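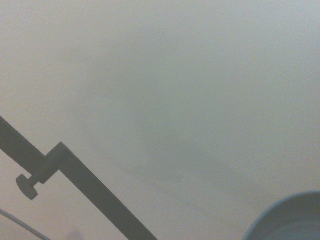

Veltelano wrote in to ask why anyone would throw out the overhead camera, when it sees the whole table and never gets in its own way. Fair enough, and I get some version of that question every month, so it goes first.

Why only a wrist camera?

Because I wanted to know how far you can get with one. An overhead camera is great until the arm leans over the thing it's reaching for, and then it's looking at the back of the arm right when you need it most. The wrist camera has the opposite problem. It sees the last few inches really well and it's pretty lost before that. I figured the second problem was more fun to work on! I do still have an overhead setup from an older project, and I'm not claiming it's useless. It's just not part of this one.

What is Cadulero, in plain words?

It's a method for teaching an arm to find a dish and pick it up by the rim, using nothing but the view from its own wrist. You show it the task by moving the arm by hand a bunch of times (I recorded 304 of these), and it learns to copy you. The part I'm a little proud of is the middle step. Before it picks a motion, it has to say how sure it is about where the rim is. If it isn't sure, it backs off and looks again from somewhere else instead of plowing ahead.

I named it late at night and it doesn't stand for anything. Please stop sending me guesses.

How does it know when it isn't sure?

Two copies of the same network look at the same view and each one draws its guess for the rim. When the guesses line up, go. When they don't, back up. I trained the copies on different shuffles of the recordings so they don't make all the same mistakes. They still make some of the same mistakes, and those are the nasty ones, since both copies agree and both are wrong. I don't have a fix for that yet.

Why bowls?

Bowls are a nice kind of hard. A mug has a handle and a box has corners, but a round bowl looks pretty much the same whichever side you come at it from, so the network can't cheat by memorizing one good angle. Up close it gets worse, because you only get a slice of the thing. With the blue-gray bowl over on the right and running out of view at the bottom, all the network has is the left part of the rim, and it has to work out the rest of the circle from that arc.
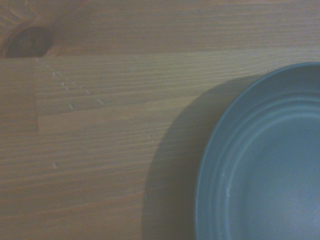 I fit a circle to whatever rim points the network gives me, and most of my early bugs were in that fit. Ridges on the inside wall were the big one. That same bowl has a set of them following the curve, and each one makes its own thin line of lighter and darker blue, so a lazy edge finder will happily lock onto a ridge and hand you a bowl that's too small. Shadows are the other thing. The one on the wood along the left side of the bowl has a soft edge, and my first version liked to push the rim outward into it. Adding blurry fake shadows to the training pictures helped a lot more than I expected.

Does the table matter?

More than I'd like. Wood grain is full of long lines, and then you've got seams and knots on top of that. On the plus side, all that detail helps the arm tell how far it has moved between looks. A plain surface gives it almost nothing to hold onto - which is why the look-again step moves in small hops and then checks. I tried big hops. They were faster and I didn't enjoy watching them.

How well does it work?

I ran 570 test picks with bowls and starting spots it hadn't seen in training. The backing-off step made the biggest difference when the arm started too far to one side and only caught a bit of rim. When it started nicely centered, the step made no real difference, and it cost time because the arm sometimes stopped to double-check something it already had right. I'm still cleaning up the full table of results, and I'd rather post it once than post it and fix it.

What does it fail on?

Clear glass, mostly. Also stacked bowls, where it finds a perfectly good rim that belongs to the wrong bowl. And very shallow dishes, where the rim and the table are close enough in height that the grasp comes in too low.

How is it different from Tzavaras?

Tzavaras (my earlier project, for anyone new) planned the whole reach up front and then closed its eyes, more or less. Cadulero checks as it goes. I reused the data loader and the calibration script, and nothing else.

Can I run it on my own arm?

Probably, if your arm has 7 joints and takes position commands. Six might work, I just haven't tried. You'll need to redo the camera calibration, and please do it again any time you touch the camera mount, even a tiny nudge. I lost a good chunk of April to a mount that had shifted.

Where do I get the code?

It lives in the Brotell repository, in the folder called wrist. The training part is ready to use. The part that talks to the arm is messy and has my own settings baked in, so read it before you run it and keep a hand on the stop button the first few times. Bug reports are welcome, and a short log helps me a lot more than a long email.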